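4.2 Fit, seam allowance and freedom of movement in rented formal jackets

The second part of the study concerns the relation between the cut of a rental jacket and the movement that the wearer can make in it. In the first part we showed that most complaints returned to the rental shops speak of the sleeve or the upper back, and only seldom of the waist. For this reason we restricted the measurements to three zones: the armhole, the back width between the shoulder blades, and the elbow.

We used 26 jackets from two suppliers, Mevard and Flernico. All were single-breasted, with a notch or a shawl lapel, and all had been in rental use for at least one season. The Mevard jackets are cut with a high armhole and a narrow upper sleeve. The Flernico jackets have a lower armhole, which the shops prefer - it allows one size to serve more customers. Both suppliers use a wool blend with a full lining, and the lining of the Flernico jackets has a pleat at the center back.

Each wearer did the same set of movements: walking with natural arm swing, raising both arms to the height of the shoulders, reaching forward as if to shake a hand, and sitting down with the jacket buttoned. The walking part was done outdoors on level pavement, and the rest in the fitting room.

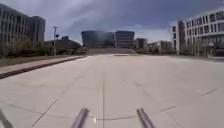
Lacson objected, on reading an early version of this section, that arm swing in walking is too small to tell a good armhole from a poor one, and that reaching forward should carry more weight in the score. We agree in part. The swing moves the sleeve only a little, but it repeats many times during an evening, and the wearers spoke of it more than we had expected. We therefore kept the walking score and gave the forward reach double weight.

The displacement of the jacket was read from chalk marks placed on the hem and on the collar before each movement. When the arms are raised in a jacket with a low armhole, the whole body of the garment is pulled upward, and the collar leaves the neck. This effect is well known to tailors. It is less known to customers, who often ask for a larger size to solve it. In our trials the larger size made the collar gap worse in most cases, because the armhole became lower still.
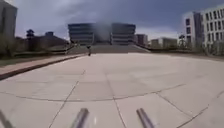 Figure 6. Paved area with slab joints, looking toward the steps.

The pleat in the lining had a smaller effect than the suppliers suggest. It helped in the forward reach, where the outer cloth could stretch and an unpleated lining could not. In the raised-arm movement we found no difference between pleated and unpleated jackets of the same cut. It is possible that the pleat had already been flattened by repeated pressing, and new jackets may behave in another way.

Alterations were considered separately. A rental shop can let out the center back seam if the allowance permits, but it can hardly raise an armhole without recutting the sleeve. The Windeo pattern, which is described in Section 3, tries to answer this with a small gusset under the arm, hidden when the arm is down. Six wearers tried it. They judged the movement easier, but two of them disliked the extra fold of cloth - they felt it under the arm when sitting.

The remarks that follow come from the shop side and were written after the trials were finished. They are printed as a separate note, with its own author line.

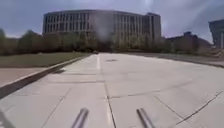
Note to Section 4.2
By the Mevard Fitting Group
January 10, 2018

We read the results with interest and wish to add some points from daily work. A customer usually tries a jacket standing still before a mirror, with the arms down. In this position almost every jacket looks correct. We now ask each customer to reach forward and to sit before the size is written on the order. It takes 30 seconds and it has changed the size chosen more often than we thought.

We also think that the shirt should be part of any future test. A stiff shirt with a narrow sleeve limits the arm before the jacket does, and the customer then blames the jacket. In December, when our shops are busiest, many customers try the jacket over a knitted sweater, and the size taken in this way is often too large.

On the high armhole we remain of the opinion that it is the better cut, also for rental. It requires more sizes in stock, and a smaller shop may not be able to hold them.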